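Resealing opened dry goods for pantry storage

Opened packages of chips, crackers, seeds and spice blends go bad mainly through moisture and air. The steps below cover sorting, closing and labeling. No special equipment is needed beyond clips, a marker and a few jars with tight lids.

1. Sort by container type

Separate flexible bags from rigid containers. A bag has to be closed again each time it is used. A glass jar with a shaker lid can stay in its own container, provided the lid seats fully and the holes have a cover.
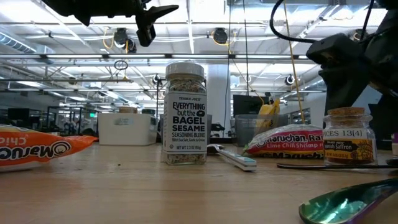 Check the date on each package before going further. Discard anything that smells stale, sour or like old oil. Seeds and nuts turn rancid sooner than plain salt or dried herbs and should be checked first.

2. Close the bags

Press the air out from the bottom upward. Fold the top edge over twice, in folds the width of a finger, and place the clip across the center. On a wide bag, use two clips. Rubber bands leave gaps at the corners and are not recommended. If the contents crumble easily, move them to a jar and cut out the cooking directions to keep with it.

3. Label

Write the opening date on the container itself. Lids get swapped. Use a permanent marker on glass; it comes off with rubbing alcohol.

4. Place on the shelf

Keep the shelf away from the stove and dishwasher vent. Put the oldest package in front. Shaker jars should not be used directly over a steaming pot, as the steam enters through the holes and cakes the salt. Spoon the amount into a dry dish first. 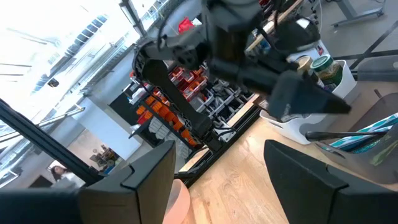
Carys Hughes writes that the double fold never held for her on stiff foil bags, and that she now cuts the top corners off at an angle before folding. She also keeps a spoonful of dry rice in a cloth pouch in the cracker jar and changes it every February.

The corner cut works on foil but shortens the bag, so make it small. Replace the rice sooner if the pouch feels damp.

Last revised 25th March.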